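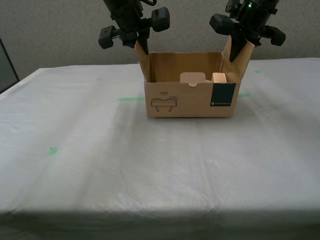
Monument sign for a small plaza – foam core or brick?

plazakeeper
Posted 2018-06-19
Hi all, longtime reader and first-time poster, so please be gentle with me! We have 4 tenants in a little strip out in Cullville and the old pole sign came down in the April windstorm. The town won't let us put up another pole, so it has to be a monument sign by the driveway. One shop quoted me a coated foam monument and it came in $2,551 under the brick one, which is a lot of money for us. Has anybody lived with a foam one for a while?

rusty_raceway
Welcome! I've put in plenty of both, and I'd take the foam every time for a plaza your size. The hard coat is tougher than people think, and you can have it on its footing in a day. Just make sure they run steel up through the middle and not only glue.

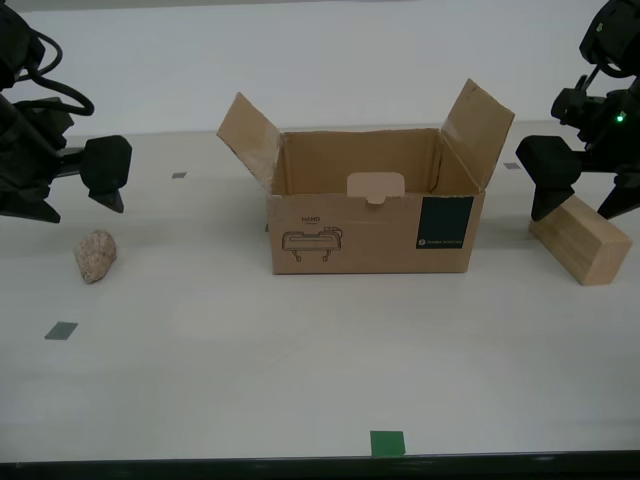

Stone and box on the table

oldbrushhand
I have to disagree with my friend rusty here, much as I enjoy his posts. We looked after a foam one in Plurnbridge for 3 years and the mowing crew chewed up the bottom edge so badly that we ended up patching it every spring. Brick doesn't care about a string trimmer. If the budget is tight, do a low brick base and put an aluminum cabinet on top – you get the sturdy part down where the abuse happens.

rusty_raceway
Well, that's a mowing problem, isn't it? Put a gravel strip around it and you're done.

plazakeeper
Oh, I do like the brick base idea, thank you both! The landlord next door (the Lai building) has something like that and it still looks lovely. Second question while I have you: the panels. The shop wants to use flat polycarbonate faces, and I was wondering about routed aluminum with push-through letters, only our tenants do come and go.

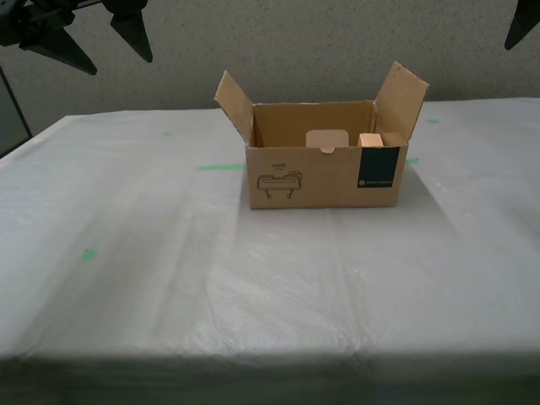
katano_fan says to stay with the flat faces if your tenants turn over at all, and to ask for a spare blank with the order, because matching the white later on is a headache. Also check your setback before anyone digs. Mine had to move 90 inches after the permit office looked at the drawing again.

oldbrushhand
Seconded on the setback. Call them before you sign anything.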